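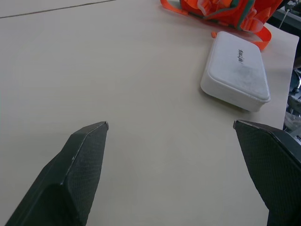 Fingertips, before anybody talks about payback. Gray worn spot on the left one, scuffed edge on the right.

We're a small kitting and returns shop, and I've been asked to put a two-arm cell in next year's equipment budget. I have now read the Bosta quote four times. I'd like to talk about the parts of it that are in small type.

Start with the fingers. The quote has one line for them: "end effector consumables, as required." As required by who? A spare set is $1651. There's no replacement interval anywhere in the document.

I asked for an interval. I was told it "depends on the application." Fine, I described the application. White cases, kids' backpacks, bagged stuff, all day. Then I was told it depends on the duty cycle. I described the duty cycle. Then the call was over.

So my budget line says one spare set per quarter until someone gives me a better number. That's 4 sets a year, $6604, and it wasn't in the payback math at all.

Could be too high. Could be one set a year and I look like a crank. I'd still like the crank number in the spreadsheet, where finance can argue with it.

While we're down at this end of the arm: look at the straps on anything you ship. Straps are what I'd test on. Every sales video I've seen uses a nice square carton, and maybe a third of what we handle has something dangling off it.
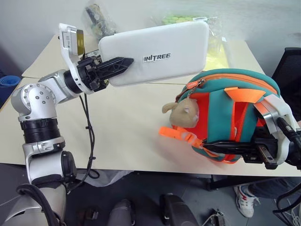 Both arms loaded: white case in the left gripper, teal backpack in the right, loose buckle strap and all.

I'll give credit for that one. A padded case and a child's backpack with a plush animal head on the front are awkward things to hold, and they're both off the table. I've seen quotes from people who wouldn't agree to put a bag in the demo.

But it's a hold. I'm not paying for a hold. I'm paying for a bag in the right tote with the straps tucked, over and over, with the count at the end of the shift matching the pick list.

What I want in writing is a rate, on our items, with the failures counted. My number is 200 mixed items in a shift. I don't care if it's slow between breaks. I care what happens at item 140 when a zipper pull snags.

"Up to" is not a rate. Please stop sending me "up to."

Next line: cables. See how they loop down over the tabletop toward the front edge? Pretty standard for arms like these, and I have no complaint about it on a bench. In my aisle, it's a guard, a tray, and somebody's afternoon every time we move the table.

The Bosta quote has cable management under "customer supplied." So does the Gondis quote, except they call it "site preparation," and it took me two readings to work out they meant the same thing.

A tip for anyone comparing bids: make your own list of line items and force every vendor's numbers into it. Don't use their categories. Gondis looked cheaper for a whole week because the table, the lights and the guarding were all living under site prep.

Then there's the person. There's a sneaker at the bottom right of that second picture, and somebody is wearing it. I have yet to see a robot bid with that person in it.

Ours assumes "unattended operation after commissioning." I asked how long commissioning takes. 14 weeks. I asked who stands there for 14 weeks. Apparently we do.

That's one of my better packers, pulled off the line for a quarter, at full wage, while the cell is producing at some rate that isn't stated. I've put it in as a cost. Bosta's rep said most customers don't. I believe him.

Software. Cludum is the package that both bidders want to put on top. It's a subscription, billed per arm. I'd read "per cell" in the brochure and assumed two arms meant one license. Read the order form, not the brochure.

Also ask what happens to the arms if you stop paying for Cludum. I asked both bidders in February. One said the arms "retain basic motion." The other said they'd get back to me, and I'm still waiting.

Someone replied asking why not lease. I looked at it. The lease through Tse covers the arms and controllers. It does not cover grippers, fingers, cameras, or anything bolted on past the wrist. So, everything that touches a product.

To be fair to Tse, they said that up front and sent the exclusions list without my asking. More than I can say for the rest of this pile.

And no, I'm not against buying one. People in my mentions keep assuming that. We have work on the returns bench that's hard on wrists and I'd be glad to hand it over. I'm against signing for a payback period that somebody built by leaving things blank.

Where I've landed for now. I've asked for a paid trial: our table, our items, our packer running it, our count sheet. If they hit the 200 for five shifts in a row, the capital request goes in. If they don't, we've spent a trial fee and I go back to pricing conveyors and better benches.

Items for the trial are going in a bin this week. White cases, the bags with buckles, clear bags of small stuff that slides around. Nothing chosen to be mean. It's what comes in the door.

I'm also going to photograph the fingertips at the start and end of every shift, same angle, next to a ruler. Cheapest data you'll ever collect on a robot, and it gets me the replacement interval I've been asking for.

If you run two-arm cells on soft goods and you know what you spend on fingers per year, my messages are open. Real invoices preferred - you can black out the vendor.

Bosta has the trial terms. They've asked for a definition of "tucked." Writing that one up tonight.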